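Mullari Dino, green, large

Resten soft toys > Dinosaurs and dragons > Mullari

In stock. Usually goes out next working day, a bit longer if you order over a weekend.

Dark green fleece dino with bright lime felt spikes down the back. Or a dragon. We list him under both because half of you search for one and half for the other, and Deisy got fed up of answering emails about it.

Very soft. Floppy. Not a stand-up toy, please read that bit before ordering. He flumps over wherever you put him and goes into folds. Great for dragging about by the neck, great for bed, no good at all on a shelf.

What you get

One Mullari, green, large. Cotton drawstring bag. Care card (the old ones say "do not iron spikes", new ones say the same thing but bigger). No box. If it's a present and you want a box, tick gift box at the checkout, it's 4 pounds extra and comes flat, you fold it yourself.

Fabric

Body is fleece, dense pile, slightly shaggy. Forest green. People ask if it's more of a bottle green. It's close. Screens vary, so if you're matching curtains or something ask us for a swatch and we'll post one free, just put your adress in the message.

Pile goes a bit flatter at the seams and along the edges, same on all of them.

Spikes are felt, lime green, flat triangles. Sewn into the back seam, not glued on. They're different sizes and they don't all lean the same way. Once he's been slept on for a few weeks they'll lean even more. You can press them back with your fingers. Steam from a kettle works too, grown-ups only, keep it well off the fleece.
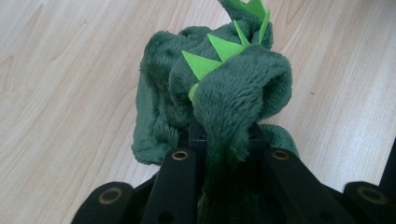
Filling is polyester, kept light on purpose. The first batch back in February was stuffed a lot firmer and we had complaints, mostly from parents who couldn't get him in a rucksack. Now he squashes down properly. If you have one of the firm ones and prefer it, lucky you, we're not making them again.

Washing

30 degrees, gentle, inside a pillowcase. Wash him on his own the first time or with darks. No tumble dryer. Fleece pile goes hard and bobbly in a dryer and we can't fix that.

Dry flat on a towel, turn him over when the top feels dry. Takes ages, a day at least, more in winter. Don't hang him by the neck, it stretches. When he's dry give him a good shake and go over the pile with a soft baby brush or a clean clothes brush.

Spikes: leave alone while wet. Flatten them out by hand and let them dry like that.

Small stain, just use a damp cloth and a drop of washing-up liquid. Felt tip on the lime bits doesn't come out. We've tried.

Is he OK for babies?

No. Three years and up. He's big and heavy-ish for a tiny one and there's a lot of loose fleece. For under threes have a look at the Flakitz range instead, smaller, flatter, embroidered faces.

Spare spikes

Yes we do them. Pack of 8 felt triangles in mixed sizes, same lime. Needs a needle and a bit of patience. Unpick the back seam only as far as you need to, tuck the flat end in, close it with small stitches in dark green thread. Edith Huamán put together a sheet with drawings, it goes in with every pack. If you don't sew, send him back to us and we'll do it for the cost of return postage. Allow two weeks. Put a note in with your name and the child's name for him, saves mix-ups.

Delivery and returns

Tracked delivery to the UK and Ireland. Free over 50 pounds. Returns within 28 days if he's unused and still has his tag on. We can't take back a washed toy unless there's a fault with it. Open seam, missing spike, bald patch, that's a fault, send a photo and we'll swap him.

Other colours

Navy with orange spikes, back soon. Grey with yellow, sold out, only made 300 and not planning more. A red one keeps getting asked for. Wilson has a sample on his desk but the red fleece shed everywhere so don't hold your breath.

There's also the small size in this green, same fabric and same spikes, just fewer of them. Look for Mullari green, small. And the Bedoya tortoise is cut from the same fleece if you want somthing to go with him.

What people said

"Bigger than I thought!! My son wears it round his neck like a scarf, wouldn't take it off for tea." Rhea Abella

"Lovely and soft, the spikes are really bright. Took off a star for the drying time, you do need a spare toy for that night." Lizeth Valderrama

"Bought for my nephew, kept it. Ordered another one."

"Thought it would sit up. Doesn't sit up. Daughter loves it anyway." (We've moved the floppy bit to the top of the page now, thanks for that.)

Shops

Trade orders, minimum is a mixed carton, any Mullari colours we've got in. Email with your shop name and where you are. We've sent out around 2000 of the green so far and reorders are quick unless it's December. Counter display bins to borrow, ask for Deisy Giraldo.

Page updated 26/07/2021. Price and stock are right as of then, gift box price too.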